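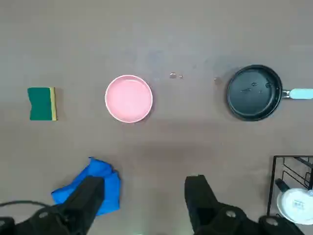
Sponge, pink dish, small frying pan

Water goes cold halfway thru washing up, why?

Asked by dzifa_a, Irunville
16 June 2019

Ok so moved into a rental in November, kitchen has a Fisar gas water heater on the wall, no tank. Hot water comes on fine, I start the dishes, then after 5 minutes or so it goes stone cold. Turn the tap off and on again and it's hot. Then cold again. Shower does NOT do this, only the kitchen. Landlord says it's "just old." Display shows 72 sometimes and then nothing. Is that an error code or what? Don't want to pay for a call out if it's something dumb.

Dzifa Abugri

3 answers

Ploden_Pete
Low flow. Those heaters need a minimum amount of water moving or the burner shuts off. Kitchen tap is probably clogged up so it sits right on the edge, shower pulls more so no problem there. Unscrew the little screen on the end of the tap (aerator), soak it in vinegar overnight, poke the grit out with a toothpick. Run the tap with it off before you put it back. If the hot stays on with no screen, theres your answer. New one is a couple bucks.

If it still drops out, shut the cold valve to the heater and clean the inlet filter. Small mesh thing, usually right where the cold pipe goes in. Have a towel ready. Anything past that is gas side, get a licensed person.

Also don't mix in cold to get it lukewarm, that drops the hot flow even more. Turn the temp down on the unit instead.

marlow245
had the same, ended up getting a whole new heater, 343 plus fitting. Mahama did it, took them all morning. no regrets but ymmv

kettleside
What Pete said. Not sure on the 72, could be the temp or a code, depends on the model. Should be a sticker inside the front cover with the list, or look up the manual by the number on the side. Also do you have a CO alarm in there?? Old gas heater in a rental, get one. And landlord should be having it serviced anyway, ask him when it was last done, in writing.

Comment from dzifa_a
Screen was FULL of white crud. Soaking it now, will report back. No alarm, buying one tommorow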